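Section 4: Washing and Refitting the Seat Covers

Read this section through once before you unzip anything. The Dulinico two-seater comes apart in minutes and goes back together in considerably more.

4.1 Before you start

Cushion covers are washable. The arm and back panels are not, whatever colour they have turned. Clear the seat of toys, remotes and whatever else has settled there.
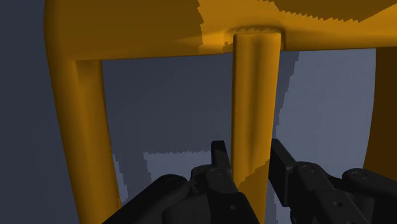
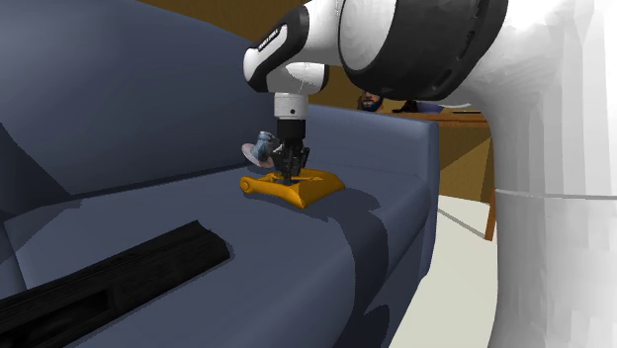
Slate-blue sofa with a yellow-orange object still on the seat cushion (second picture).

4.2 Removing the covers

1. Pull each seat cushion forward and turn it over. The zip runs along the back edge.
2. Open the zip all the way. Stopping at three-quarters feels quicker and will cost you a seam.
3. Fold the foam in half lengthwise and ease it out. Do not pull it by the corners.
4. Mark the inside of each cover L or R with a laundry pen. They look identical until you try to put them back.

CAUTION: The foam must not go in the washing machine. Ginette Pons in our Purkton service centre keeps a folder of photographs from customers who felt this was open to interpretation.

4.3 Washing

1. Close the zips and turn the covers inside out.
2. Cold wash, gentle cycle, wool detergent. No fabric softener.
3. Dry flat in the shade. Direct sun fades the colour, and the tumble dryer produces a very nice cover for a smaller sofa.

Note: Treat spills with plain water before washing. Blot – don't scrub. Vinegar, bicarb and your neighbour's secret mixture all void the fabric warranty.

4.4 Refitting

1. Wait until the covers are completely dry, including the piping.
2. Fold the foam, slide it in as far as the back corners, then let go. It will open with some enthusiasm, so keep your face clear.
3. Work the front corners into place by hand from the outside.
4. Close the zip slowly, tucking the foam behind it with your free hand.
5. Leave the cushions for 15 minutes before sitting on them. Wrinkles that remain after that are yours to keep.

If the zip jams, rub a candle stub along the teeth. If it comes off altogether, order part 2920 (zip slider, pack of 2). The pack does not include patience – allow a spare afternoon.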